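Grey scuffs on white laminate desk, what takes them off without killing the finish?

posted in Cleaning & Laundry, Seststead Neighbors Help Board

cernport_transplant
So I moved into a rental in Seststead last month and inherited a white desk from the previous tenant. Great desk, solid, no wobble. But the top is covered in these thin grey marks, like somebody dragged a box of keys back and forth across it for years. Dish soap did nothing. Window spray did nothing except make it streaky, and then I was mad about the streaks too.

I tried one of those white foam eraser sponges in a back corner and it did lift a mark, but now that spot looks shinier than the rest when the lamp is on. I don't want a whole desk like that. It's a matte finish and I'd like it to stay matte. Is there something gentler? And is there any point in buying a special cloth, or is an old T-shirt just as good? I have 25 dollars to spend on this, tops, and I'd love to have it done by Wednesday when my sister comes.

mopbucket_blues
Old T-shirt is fine. Rubbing alcohol. Done. I wouldn't overthink a desk.

pantrymoth
OK, I'm going to overthink it a little, sorry! I had a white laminate kitchen table through three kids and I've tried everything on it.

First, figure out whether your marks are ON the surface or IN it. Run a fingernail across one. If you feel a groove, it's a scratch and no cleaner is going to help you. If it feels smooth, something rubbed off onto the desk (shoe rubber, a laptop foot, the bottom of a metal lamp) and that will usually come up.

For the rubbed-off kind I make a paste of baking soda and water, pretty runny, and go over the mark with a damp microfiber cloth. Light pressure, small circles, maybe half a minute, then wipe it with plain water and dry it. Test it first in your corner that's already shiny, you've got nothing to lose there. If the paste doesn't budge it, then try alcohol on a cotton ball, just on the mark itself. Skip the foam sponge from now on - it's basically super fine sandpaper, and that's your shiny spot right there. I don't know a way to get the matte back once it's gone. I put a plant on mine.

And yes, I do think the cloth matters. T-shirts push the paste around and leave lint. Get the thick fuzzy kind of microfiber, and wash it without fabric softener or it quits picking things up. I paid 39 dollars for a fancy set at Oyelaran and they're no better than the cheap ones from the auto aisle, so please don't do that.

Fuzzy blue cloth on a white tabletop:

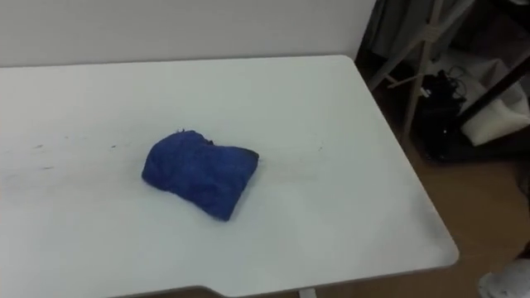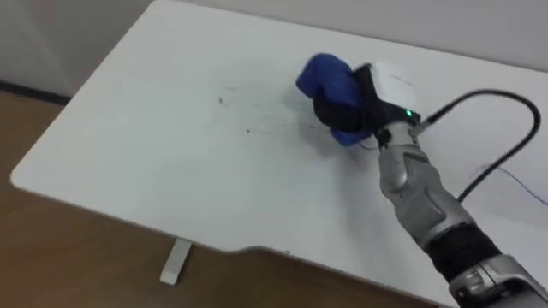
Crumpled blue cloth, white table, both pictures

cernport_transplant
Thank you!! Fingernail test says most of mine are smooth, so I'm hopeful. There are a couple of real scratches near the front but my keyboard sits there anyway. Going to try the paste tonight.

zindonden_dan_the_van
Coming from the moving side of things, I'd add felt pads under anything metal you keep on there, or you'll be back at it by spring. A pack of the stick-on ones is cheap and you can cut them down for a lamp base. Also don't put car wax on it. Somebody always says car wax. I did it to a white shelf in my old place in Zindonden and everything I set on it slid, plus it went kind of yellow by the window. It took me a whole afternoon with dish soap and hot water to get it off, and there's still a patch by the bracket.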